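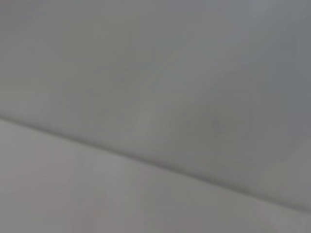
Quentin Riviere asked whether the wrist camera has to be set up before the two grippers get compared, or if it can wait until one of them wins. Before. Do it before. The focus and offset numbers change with each gripper and you will not remember which set went with which.

Section 4. Swapping and comparing grippers

Applies to: Nultance two-finger, Trivberg multi-finger. Arm on the bench mount, controller already running (section 2). If the controller isn't running go back, none of this works without it.

You need
Hex key from the lid of the gripper box
Both adapter plates
Test tubes, capped, and a rack
The log sheet (last page, copy it first)
Lint-free cloth

4.1 Taking the old gripper off

1. Send the arm to PARK. Wait for the status line to say parked, not parking.
2. Gripper power off at the controller. Arm power stays on or the joints sag.
3. Unplug the gripper cable at the wrist. Pull the collar, not the cable.
4. Hold the gripper with one hand. Back out the plate screws with the other.
5. Lift away straight. If it sticks, rock it a little. No screwdriver in the gap.

CAUTION: the gripper is heavier than it looks and the last screw lets go all at once. Hand under it.

4.2 Fitting the new one

1. Check the plate. N goes with Nultance, T with Trivberg. They both fit both, and the wrong one puts you off center.
2. Line up the pin. Push until flat, no daylight.
3. Screws in finger tight, then cross pattern with the key. Snug.
4. Plug in the cable, collar clicks.
5. Gripper power on. Pick the matching profile from the list. The old profile stays loaded untill you change it – this catches everyone once.
6. Run OPEN, CLOSE, OPEN with nothing in the fingers.

Note: if CLOSE stops halfway, the profile is wrong. Go to 5 again before you go hunting for a broken motor.

4.3 Wrist camera

1. Wipe the lens. Cloth only, no spray.
2. Open the live view. Set exposure to fixed, 300. Auto drifts when the fingers pass in front, and then the two grippers aren't being compared under the same conditions.
3. Jog the arm up until the table edge is sharp in the view. Write down the height.
4. Put a capped tube in the rack, bring the camera over it, nudge the offset until the cross sits on the cap.
5. Save under the gripper name plus the month. "nultance june" is fine. "test2 new" is not.

Note: too close and the view goes to soft gray, no edges, nothing to focus on. Go up, then try again. Don't turn the focus ring while you're down there, you'll only have to undo it.

Kamarul Sinaga does step 4 with three different tubes and averages the offsets. Better numbers, takes longer. Your call for a quick trial. For anything that goes in the report do it his way.

4.4 The tube trial

Same trial for both grippers, same rack, same tubes. Don't move the rack between grippers. If somebody moves it, start that set over.

1. Load the tubes. Caps on, hand tight. Leave the front of the rack clear for the approach.
2. Speed to 6 on the dial for the first pass. Not higher.
3. Teach the pick point with the fingers open, then close on the tube at minimum force.
4. Lift clear of the rack. Stop there.
5. Hold for 3000 ms. Watch for slip or tilt.
6. Put it back in the same hole. Log it: clean, tilted, dropped, missed.
7. Next tube.

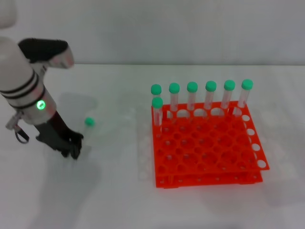 Grip low on the body when you can, fingers wrapped, cap left free. Gripping by the cap is tempting with the two-finger because the cap is easy to find, but then you are testing how well the cap was screwed on. Log cap grips on a separate line if you do them at all.

Force settings. Start at minimum, go up one step at a time. Write down the lowest setting with no slip in the hold, that's the number we compare. With the multi-finger also note which fingers made contact, the feedback page shows it.

CAUTION: glass tubes – stay at minimum force for teaching, eye protection on, and no hands near the rack while the arm is live. Plastic tubes first if you've never run this.

Clear tubes on a white table are hard on the cameras. If the pick point won't teach, aim for the cap and drop down by a fixed amount. Works with both grippers.

4.5 Reading the results

Same tube type on both sheets? Good. If not, stop, they don't compare.

What to look at first: missed picks. A miss is almost always the camera offset (4.3 step 4) and says nothing about the gripper. Fix the offset and run again.
Then tilts. Two fingers tilt more on a narrow tube, expected. If the multi-finger tilts, check the thumb position in the profile.
Then drops. Any drop, write what the arm was doing when it happend.

Albane Jacquet prefers the two-finger for plain rack to rack work, less to go wrong. The multi-finger earns its place when tubes stand close together or have to be turned after the pick. Run both on your own rack before you pick a side.

4.6 Messages

522 on the controller: gripper not answering. Reseat the cable at the wrist, power the gripper off and on, reload the profile. Still 522, swap the cable.
PROFILE MISMATCH: see 4.2 step 5.
NO IMAGE: camera plug, then restart the live view. Arm can stay where it is.

4.7 Putting away

1. PARK.
2. Gripper power off.
3. Tubes out of the fingers before power off if one is still held. Yes, that means step 2 waits.
4. Lens cap on.
5. Log sheets to Loïc Lecomte, with the saved camera file names written on top.

Spare plates and screws are in the Plustberg drawer, second from the top. Sign for them.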